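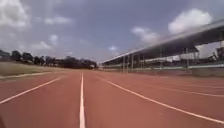 If you never ran intervals before, the 200 meters is the best distance to begin with. It is short enough that you can keep your form, and long enough that you learn something about pace. I started with it at the age of 41, after a bad winter, and I still do it every June. Go when the track is quiet, early in the morning if you can. With empty lanes like these, and the white lines going away straight in front of you, it is much easier to hold a direction and relax the shoulders. Choose one lane and stay in it for the whole session.

## Before you start

Run slowly for ten or 15 minutes. After this, do three or four short accelerations of 60 meters, each a little faster than the one before. Walk back every time. If something hurts in the calf or behind the knee, go home and try again in two days.

You need a watch with a simple stopwatch. My own is an old Cletik with big numbers, and it does all I ask from it.

## The session

1. Find the 200 meter start. On most tracks it is at the beginning of the second curve, and the finish is the common finish line.
2. Run the first one at a pace you could hold for a whole kilometer. It must feel too easy.
3. Walk or jog slowly until you are again at the start. Do not sit down.
4. Repeat until you have six. Stop before if your time becomes more than three seconds slower than the first.
5. Jog ten minutes, then drink.

In my first session I ran the opening one in 46 seconds and the last one in 58. This is the wrong way. Renzo Sala, who trained our small group in Dretano, looked at my paper and told me only: "Tomorrow you rest, then you do it again, slower." The second time I kept all six between 52 and 54.

## How to write it down

I use one line for each session: the lane, the six times, the pulse after the last one, and one word about the weather. My notebook has now 274 lines. Pulse I take by hand on the neck, and on a normal day it is about 179 at the end. Yours can be very different, so compare it only with your own older numbers.

## When to add more

After four weeks you can go to eight repetitions. Add the repetitions first and the speed later. Keep two easy days between one interval session and the next, also when the legs feel good. If you run outside of lane one, remember that a full lap there is longer than 400 meters, so use the marks of your own lane for the start.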